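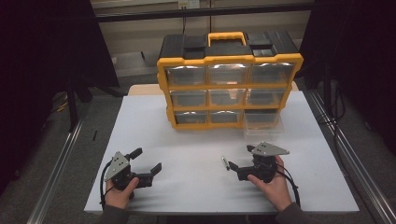 Bronbridge Nine-Drawer Parts Organizer: Review

I bought this to replace a row of coffee cans and one cookie tin. It's a plastic organizer in black and yellow, with nine clear drawers in three rows and a carrying handle on top. I've used it since October, mostly for screws, anchors, fuses and the odd bits left over from furniture kits.

Drawers

They slide well enough when lightly loaded. I put close to 400 wood screws in one and it began to drag, so I split them between two drawers and it has been fine since. The clear fronts catch the light, and under my shop lamp it can be hard to tell short screws from long ones. I ended up putting labels on all of them.

The drawers come all the way out. I like this for working, as I can set one down next to the job and pick from it. There is no stop at the back of the travel, though, so a quick pull will put the contents on the floor. I've done it twice.

Lid and handle

The top of the lid has raised compartments. I keep drill bits and a pencil up there. The yellow handle is easy to spot on a crowded shelf and comfortable for short trips. I wouldn't carry the case tilted with full drawers.

Compared with the Drindier

My neighbor Colin Entwistle has the Drindier, a metal cabinet that stays on the wall. It's sturdier and holds more, but he can't take it out to the car. For a fixed bench I'd get his. For moving between the garage and the kitchen table, I'd buy the Bronbridge again.

Rating: 4 out of 5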